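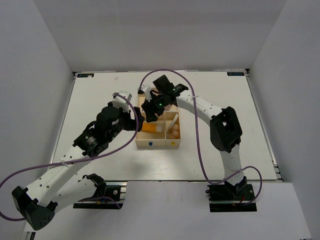 Sorting small goods into a divided box is one of the duller jobs in a shop or a kitchen, and it is still done almost entirely by hand. Stendlow has spent two years trying to hand it to a pair of arms. We spoke to the engineer who leads its handling group in September 2022, and began by asking whether a machine can yet do the job.

"Under conditions, yes," the engineer said. "If you fix the box, fix the lighting and tell the system which goods to expect, it will place most of them. Whether that counts as doing the chore depends on how much of the chore you think is the placing."

The group's last full trial was run in January. It comprised 785 placements across 53 different articles, most of them household and chemist's goods. Of those placements, 345 were completed at the first attempt. The remainder needed a second grasp, or a person to step in.

The engineer does not regard the figure as a poor one, but is careful about what it covers. A placement was recorded as complete only if the article came to rest in the correct compartment and nothing already in the box had been moved out. Speed was logged separately. A practised shop assistant takes about 2 seconds per article, and the arms are a good deal slower.

Flat goods cause the most trouble. "A tube has a shape you can close on. A thin packet lying on a smooth surface gives you nothing to get under. A person drags it to the edge of the table with one finger and picks it up there, without thinking. We had to treat the drag as a separate skill, with its own training and its own ways of going wrong."

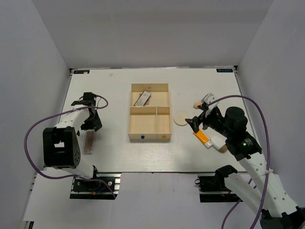 Two arms help with this, though less than the group had expected. One can steady an article while the other grips it, and both sides of the box can be reached without turning it. Against that, each arm gets in the other's way, and each hides part of the work from an overhead view. Much of the past year went on deciding which arm should give way.

Clernton, which fits out stockrooms, has asked whether the method could be used for returned goods. The engineer's answer was cautious. Returns arrive in torn packaging, in no order, and often with parts missing. "I would quote for sorting sealed stock. I would not quote for returns."

The home is further off again. Delacroix and Cudov have both shown interest in a domestic version for drawers and bathroom cabinets, and the engineer has advised both to wait. A drawer has a lip, a runner and a depth that varies from house to house, and its owner will not accept a cracked lid as a recorded error.

Asked what would change that advice, the engineer named fingertip sensing first. The present grippers report how far they have closed but very little about what they are holding, so a slipping article is usually noticed only after it has gone. Better sensors exist, at a price that makes sense for a laboratory. The next trial will use the same 53 articles, with the boxes turned at random between runs.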